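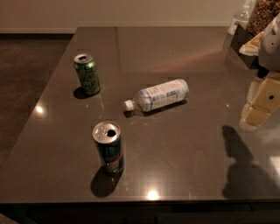

Digest Vol 17, Issue 3

From: Nathalie Gagnon
To: Rernside shared spaces list
Date: 6 July 2021
Subject: Re: Re: drinks left on the big table (again)

Hi all,

Quick one, typing between two calls so forgive the mess. Answering Gebremedhin's points from last night, his message is quoted underneath for anyone who missed it.

First – yes, the big brown table. I know. It's the nicest thing in the building and it gets treated like a bus shelter. Two open cans standing on it, the green one and the tall skinny dark blue one, and a water bottle on its side. Crumbs too. None of it is a crime but we have the Petrenko people in for their lunch and I would like them to see a table.

What I'd like us to do, starting now:

Open cans. If it's open and you are not standing next to it, it goes. Doesn't matter if there's some left. Tip it in the sink, rinse, blue bin in the back hall. Please don't put half full ones in the bin, the bag leaked all the way to the door in February and Leonor was the one who mopped.

Water bottles. Cap on and mostly full, like this one – don't toss it. Stand it on the shelf by the coat hooks. If there's still no taker when the Pument order comes in, it goes to the plants. Nawal says the big fern would like that anyway.
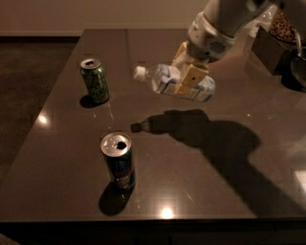

Wiping the table

Dry cloth first for the crumbs, into your hand, not onto the floor. Then the damp cloth, wrung out properly. Then dry again or it streaks, and with those overhead lights you see every single streak. No spray!! The lemon stuff from under the sink took the shine off a patch of the small table and Upendo spent an afternoon getting it back. Cloths are in the second drawer, the gray ones. The yellow ones are for the bathroom, please please don't mix them.

Coasters. There were 15 in the box when we bought them and I can find seven. If you took some to your desk, no questions, just bring them back. A cold can leaves a ring on that finish and it does not come out with wiping. Tirkia quoted us for a refinish last year and I'm not going to repeat the number on a list with this many people on it.

Gebremedhin asked about a rota. I'm against it, we tried that, the sheet stayed on the wall for nearly three months with the same two names. I'd sooner everyone just carried their own can out.

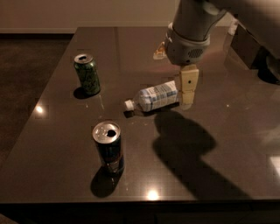 Also it makes people feel that if it isn't their week they can leave stuff, and that's how we got here. Happy to be outvoted. Reply to the list and not just to me, I lost track last time.

Bins go out by 7 in the morning, so cans need to be in the blue one the night before. Leonor has the key for the back hall if it's locked.

Got to run, will read replies tonite.

Nathalie

Gebremedhin Fikre wrote:

> Hello everyone,
>
> Was last out yesterday and cleared the big table for the second
> time this week. Four cans, a bottle, a plate with a fork stuck
> to it. I don't mind doing it now and then but I do mind when it
> is every time.
>
> Couple of questions. Are we keeping the water bottles or
> throwing them out? I have been throwing and Nawal tells me I
> shouldn't. Is there a right cloth for that table? And could we
> go back to a rota, even a loose one? I would take the first
> week.
>
> Also whoever buys the tall energy drinks, can you write your
> name on them. There's one in the fridge door that has been there
> since before I joined.
>
> Thanks,
> Gebremedhin

--
Rernside shared spaces list
To leave the list, send a blank message with "leave" in the subject line.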